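Tralari Home Basket Set
Data card and recording rules, version 2

Contents
What is in the set
Recording rules
Labels
Note on the change to version 2
Open points
Known limits
Use and citation

What is in the set

Tralari is a collection of first-person recordings of small household work done with two hands: baskets that are put in order, cartons that are taken out and put back, printed sheets that are laid flat, pouches and strips that are pushed back into their place. It was made for people who train robot arms to do such work in real homes. The set contains 1,277 episodes, and their total length is almost 170 hours.

Each episode has one color video from the head, a text file with the task in one sentence, and a label file with the segments. There is no sound. We removed the sound track before the files left the recorder's home, and we didn't keep a copy.

Most of the episodes with medicine were recorded in small rooms, on a low surface near the floor. We kept these because homes are like this. A robot that learned only from wide kitchen tables will have a bad day when the basket stands against a wall and the arms must come from one side only.

Recording rules

The rules below were written by Hanyu Li and me after the first round, and they were corrected many times. Please read them as rules for the recorder and for the person who checks the episode. We write "must" where an episode is rejected if the rule is broken, and "should" where the checker may decide.

1. Medicine is handled closed. A carton must stay closed during the whole episode. A blister pack may be moved, turned or placed, but no tablet may be pressed out of it. The policy that learns from these episodes will copy what the hands do, and we don't want it to learn the opening of medicine from a person who was only tidying.

2. The task sentence must not name the medicine. Write "move the white carton to the back", and don't write the product name, also when you know it. The use of the medicine must not be written either.

3. Names of patients, pharmacies and doctors must not be readable. Before the recording, look at every sticker on every carton. If there is a name on it, cover it with plain tape or leave the carton out. Blurring afterwards is allowed only when the checker finds something that the recorder missed.

4. Printed sheets with tables or small text are allowed. They are good material, because a film surface reflects the lamp and the fingers slide on it. The sheet must be looked at by the checker in full size. If any personal line can be read in even one still, the episode is rejected. Sheets should be held with the flat of the fingers and kept on the surface, so that the contact is visible from above.
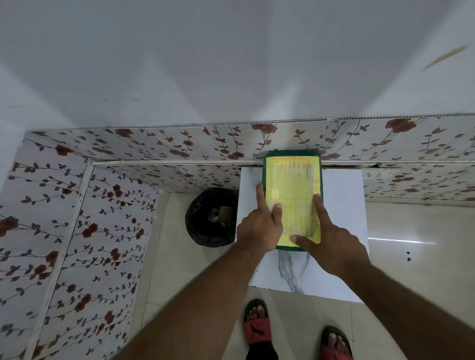 5. Both hands should stay in view from the first contact to the last one. If one hand must go out of view, for example to hold the wall for balance, the segment gets the label "hand_out" and it isn't used for the two-hand part of the benchmark.

6. Objects must be put down, not dropped. In version 1 we had many episodes in which a box was let go above the basket and fell in its place by luck. For a person this is normal. For a gripper it is a bad habit, and it was very hard to remove from the trained policy.

7. Don't clean the room for us. A bin, a bag, a stain on a surface or a cracked panel can stay. The recorder should only take away what shows who lives there: photographs, letters, keys, bank cards, school papers.

8. The recorder must be an adult, must have signed the form, and must be able to stop at any moment. A stopped episode is deleted by us on the same day, and we don't ask for the reason.

9. Other persons must not come into view. If a hand of a child comes near the basket, stop and put all medicine away before anything else. The recording isn't important at this moment.

10. No episode may be played back on a physical robot with real medicine in the basket. Use empty cartons or cartons filled with paper to the same weight. This rule is for the users of the set, and it is also part of the license.

Labels

Segments are marked by hand. The verbs are reach, press, hold, slide, lift, turn, place and release. We tried a longer list in the beginning, with words such as "sort" and "search", but two annotators didn't agree often enough about them. When fingers are over a box and the box doesn't move, the label is "hold" or "press", and if you can't decide between them you write "contact". Please don't guess what the person wants to do next.

Object names are simple: carton, blister, sheet, pouch, basket, tray, bin. Color may be added. The material is written only when the annotator is sure of it from the video. Ruoxi Kong made a small table with difficult cases, and it is in the folder labels/cases. The longest discussion in this table is about transparent bags, which one annotator calls a pouch and another one doesn't see at all.

Surfaces get one label each, "low" or "high". Low means that the person must bend or squat to reach it. We had a third value, "floor", but slabs, low stools and ledges look so similar from above that this value had no meaning, and it was removed.

Files are packed with the Storkance tool. The format is described in its own documentation and we don't repeat it here. If the unpacking stops with a checksum warning, download the file again; the repair option has damaged some label files for us.

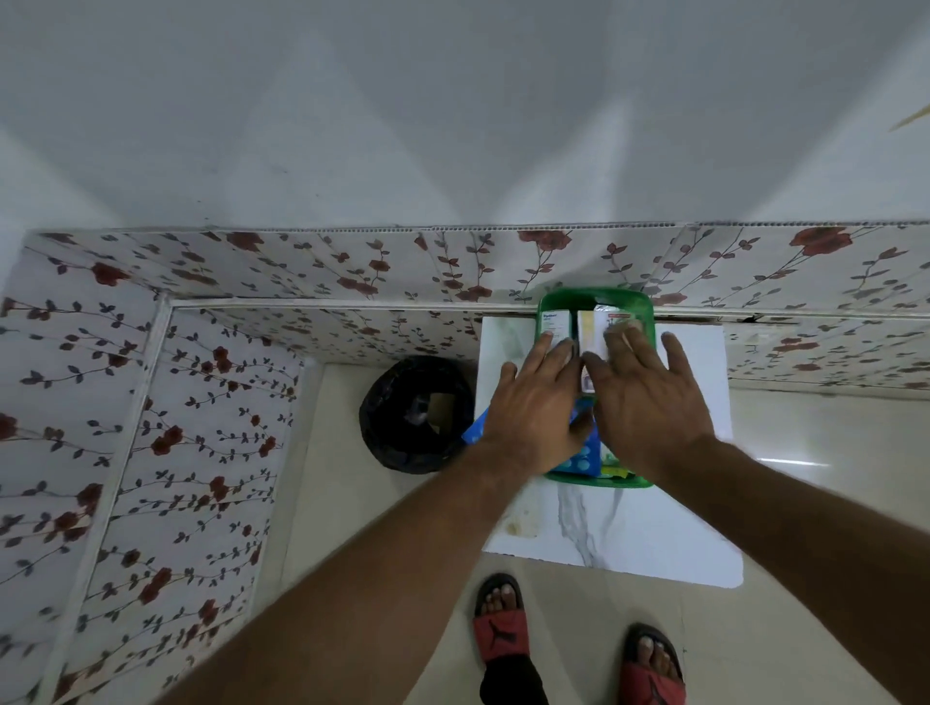 Fudivach, Nov 20, 2019

Note on the change to version 2

With this version the rules 1, 6 and 10 become "must" rules. In version 1 they were "should". I want to write down why, because some groups have already trained with version 1 and they will ask.

During the spring tests in the Jiang workshop we used a policy trained on the medicine episodes and gave it a basket with empty cartons. It put most of them well. Then it took one carton by the flap and pulled. In the recordings of version 1 there were people who opened a carton to look if it is empty, and this is a very natural thing to do when you put a basket in order. The policy had learned it, and our test plan had no line about it. The carton was empty and nothing happened, but the test was stopped, and Mingxuan Shen went through all the medicine episodes again from the beginning.

All episodes with an opened carton or a pressed blister are now out of the training part. They aren't deleted. They are in a separate folder with the name "restricted", and you can ask for them if your work is about detecting such actions. Please explain your purpose in a few sentences. We answer slowly but we answer.

Rule 6 has a more simple story. The force sensor on our gripper showed a peak at every release, and we looked for the mistake in the controller for a long time before somebody looked at the data.

For rule 10 there was some disagreement. One opinion was that a license can't replace a safety rule in the laboratory, and this is correct. But many users of this set don't have a safety officer, and for them the license is maybe the only text they will read. So it is in both places.

If you use version 1 today, please do at least these things: remove the episodes from the list restricted_v1.txt, train again from the start and not from the old weights, and write in your report which version you used. A fine-tuning on top of the old weights didn't remove the pulling of flaps in our tests. It only became more rare, and a rare behavior is more difficult to find.

Open points

We don't have a good rule for crowded baskets. When cartons, bags and small packs stand close together, a hand which moves one of them also moves its neighbors, and the label file knows only one object for each segment. At the moment we label the object under the fingertips. A second field for "also moved" is planned for January, if the annotators find the time.

It is also not decided what to do with pill organizers. They have no names on them, so rule 3 is fulfilled. But the pattern of full and empty places can say something about the person. For now the checker must look at each such episode and write a short comment. 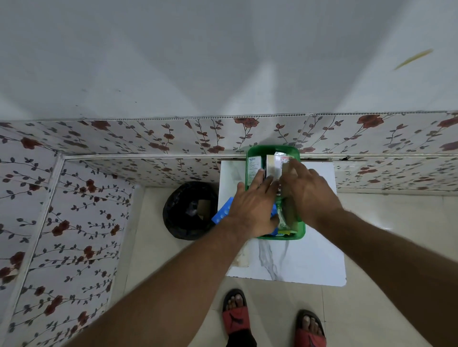
Cauã Araújo wrote to us on this point that the rule should go further: an organizer should be in the set only when it is empty, and the recorder should confirm this in the form before the recording begins. He added that a checker who sees the video later can't know what is under the lids, and that a rule which depends on a checker's guess will be followed differently in every home. He would also like the same for pouches with a pharmacy label, where tape often makes the film stiff and changes how it moves.

I agree with the first part. For the pouches I am not sure. If we take them out, the set becomes easier than a real home, and the tape is a smaller damage than to have no pouches at all. Chenxi Peng proposed to put the pouch in a second, plain bag, and we will try this with a few recorders before we change the text of rule 3.

Comments to both points are welcome in the issue list under "medicine". Please don't attach screenshots from your own home there, the list is public.

Known limits

The view is always from the head, so the wrists and the back of the objects are often hidden by the hands. There is no depth and no force. Weight can't be known from the video, and a full carton and an empty one look the same.

Left-handed recorders are few. The light is mostly a lamp on the ceiling or a window behind the person, and glossy tiles and plastic film give strong reflections. We didn't correct them.

The small rooms come from few homes, and the same wall pattern can appear in many episodes. Split the data by home and not by episode. The file splits/home.csv does this for you. With a random split the numbers look much better, and they say nothing about a new room.

Use and citation

The set may be used for research and teaching. It may not be used to identify a recorder, to estimate the health of a person, or to build a product that gives out medicine without a human check.

Please cite it as: Li, Peng, Shen, Kong, "Tralari Home Basket Set, version 2", and add the version number of the rules if you changed them for your own recordings. If you found an episode which breaks a rule, send us the episode number and the number of the rule. We take the episode offline first and discuss it after.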